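11/6/25

Drinks table, day one of being in charge of it

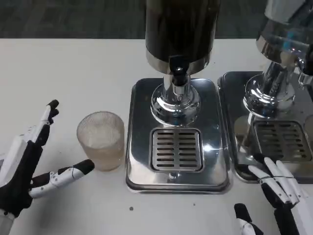 My sister's opinion, delivered over the phone while she was eating something crunchy, is that a drink dispenser is a pitcher for people who don't trust other people with pitchers, and that I'd have been done in ten minutes if I'd bought jugs. She may be right. I told her jugs go over. She said everything goes over, that's what carpet is for.

The carpet at Phelan is dark gray and belongs to Phelan, as the rental agreement mentions on more than one page. The tabletops are white. I would like to meet whoever decided on that pairing for a room where people are served orange juice and iced tea, and I'd like to ask them whether they had ever seen a person drink. On the gray you can't see a spill until somebody's shoe finds it, and on the white you can see one from the parking lot.

So, dispensers. I went with the pair from Siseck, the tall dark ones that stand on chrome feet over steel trays, and I picked them out of the rental catalog for the worst reason there is, that they looked like a hotel. I have stayed at hotels with exactly this arrangement on the breakfast counter and felt looked after, right up until I pressed the wrong thing and got juice on my sleeve. I wanted our guests to feel looked after. The sleeve part I figured we could work on.

Things I learned today about them, written down so that I don't have to learn them again tomorrow:

The dark container hides the level. In the catalog this looked classy. In practice you are standing there with a full pitcher of iced tea, tilting your head like a dog, trying to guess whether what's in there is half or nearly gone. I ended up going by sound, tapping the side. I'm sure this looked very professional to anybody passing.

Chrome is a full-time job. I wiped the foot of the first one, stood back to admire it, saw a thumbprint, wiped the thumbprint, and left a different one doing it. There's a version of me in that foot with an enormous nose and no forehead, and we saw a lot of each other this afternoon. By the third wipe I was holding the cloth the way you'd hold a baby bird. The steel trays are brushed, so they forgive more, but put them under the ceiling lights and they glare right back at you.

The grates have slots running crosswise, very handsome, and they lift out for washing. They go back in one way. I tried the other ways first.

I had put the trays close together, with hardly a gap between them, because I wanted them to read as a set. They do read as a set. They also read as a place where two people reaching for two drinks will bump elbows, which I worked out by reaching for both at once myself, the only tester available who wasn't on a break. I moved them apart. Then they looked like they'd had a fight. I moved them back. They can bump elbows. It's a welcome event, people are supposed to meet.

Cups. I'm attached to the ribbed ones, the short wide kind with the ridges all the way around, a little frosty. They feel good in the hand and they don't slide. The other choice was Phelan's own stock of paper cups with the logo on, and those taste like an envelope. I stood a ribbed one down next to a tray to see how it looked there and decided it looked like a dentist's office in a nice part of town, and I mean that kindly.

What I did not do was check the cup against the spout before I ordered almost 200 of them. It fits under, thank heaven. But a short wide cup under a tall spout is a long drop for tea, and I can already picture the splash. That's what the grate is for, I guess. I've also laid in a stack of dish towels, and I'm going to fold them neatly so they look like decoration and somebody will leave them alone until I need them.

Lunch was a granola bar out of my coat. It had been in there since July, going by the ticket stub stuck to it.

Then the argument over what goes in them. Left one, iced tea, unsweetened. Everybody on the planning thread agreed on that and then immediately started agreeing that it should be a little bit sweet. Right one was supposed to be the Zilero, the cloudy lemon stuff that comes as a concentrate, and the mixing chart on the bottle is written for a container size that nobody owns. I did the math on the back of the seating plan. I did it again and got a different answer, and then took the one I liked. The first batch made my eyes water. The second tasted like water that had once been told about a lemon. I split the difference and wrote the numbers on a piece of tape, and stuck the tape inside the cabinet door, and tomorrow I'll spend a while looking for where I put the tape.

Also Zilero has bits. Small ones, very natural I'm sure, but bits and narrow spouts have a long and unhappy history together. I'm going to strain it through the tea strainer from home. It's a tea strainer for one cup. I expect to be there for some time.

Labels I got done, anyway. Two little tent cards, TEA and LEMON, in capitals, black marker. I made a nicer set first, with a border, and the border came out wobbly on one side, so it looked like the lemon was having a bad day. The plain ones won. I haven't put them out, they're in my bag, where I plan to forget them.

Somebody from the Wunance side of things came by late in the afternoon to look at the tables and asked if there would be coffee. I said there would be coffee on the other wall. He asked if it would be in one of these. I said no, in urns. He looked at the dispensers for a while and said it was a pity. I've been turning that over ever since. I don't think you can put hot coffee in these and I don't plan to find out, but now the urns, which I have never thought one thing about in my life, look to me like something out of an army kitchen. I could put a cloth around them. I'm not going to put a cloth around them. I did look up what a cloth costs.

Set up is at 4 tomorrow, which means 3 if I want to strain that lemon in peace. Rough plan:

Ice goes in last. Last year the ice went in first and by the time the doors opened we were serving very large amounts of very faint tea.

Cups upside down on a towel, away from the table edge. One of the ribbed ones fell on the carpet today and bounced, and I took that as a sign of quality. I don't want to run the test again from higher up.

A bucket under the table, behind the cloth, for emptying the drip trays. They're shallow. They have a raised rim, and I've decided to believe in the rim, but I'd still rather carry them across the room half full than full, over that carpet, in those shoes. Speaking of which, different shoes.

Find the screwdriver. One of the feet had a small wobble when I leaned on it, and Siseck's sheet says to tighten from underneath, with a drawing that shows a hand, a screw and an arrow and leaves the rest up to you. I turned it the way I thought the arrow meant. It wobbles less, or I've stopped leaning on it.

My sister called back tonight to ask how it had gone with the hotel juice machines. I told her fine. She asked how many times I'd wiped them. I said that was between me and the chrome. She's coming tomorrow, and she's bringing a jug, just in case, a big ugly yellow one with a lid, and I told her she could keep it in the car. I didn't say it very firmly.

Bed. The strainer is in the sink and needs to be in the bag.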